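About Ernach

Hi, and welcome! We're Ernach, a small company that designs and builds the optical parts inside augmented reality glasses. If you've ever tried on a pair and seen a map or a line of subtitles floating a few feet ahead of you, you've looked through a waveguide, a thin piece of glass that carries light from a tiny projector to your eye. Waveguides are what we make, and we love them more than is probably reasonable.

Valquíria Figueiredo and Liam Brophy started the company after years of working on displays for other people. Valquíria came from microscope lenses and Liam from car dashboards, and they met in the lunch line at a trade show, where they spent so long arguing over rainbow glare that both missed the afternoon talks. The first prototypes were cut in a rented unit on Mulcahy Street. It had one good bench and terrible heating, and the first pair of lenses anyone could wear for a full hour came out of it one March.

These days we're in the old Clolside printing works, with a clean room on the ground floor and the test labs upstairs (the stairs are steep, so wear sensible shoes if you visit!). There are 134 of us now, and we ship to headset makers in 10 countries.
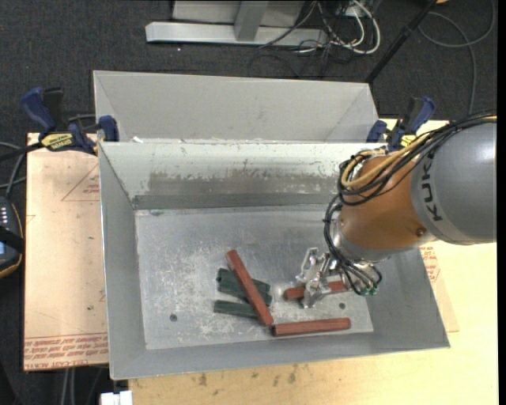 Our current lens family is called Kitatberg. Each lens weighs 6 grams and is clear enough that you can hold a normal conversation without the other person wondering what's going on with your eyes. That last part took forever. Anikó Kocsis and her coatings group went through more than 400 recipes before they settled on the one we use, and she still keeps the rejects in labeled drawers in case one of them is good for something else. Two already have been.

We want AR glasses to be something you put on in the morning and forget about. Today's are too heavy for that and too dim outdoors, and plenty of people with strong prescriptions can't use them at all. Trudy Brunton leads our prescription work, and it's the project visitors ask about most. Her group builds the correction into the lens itself, so there's no clip-on insert to lose or clean.

We take on students every summer, and they get real work from the first week. Saoirse Madigan joined that way and now runs the whole brightness lab.

Come and see us if you're nearby. Tours start at 2 p.m., and you're welcome to try on whatever is on the demo table.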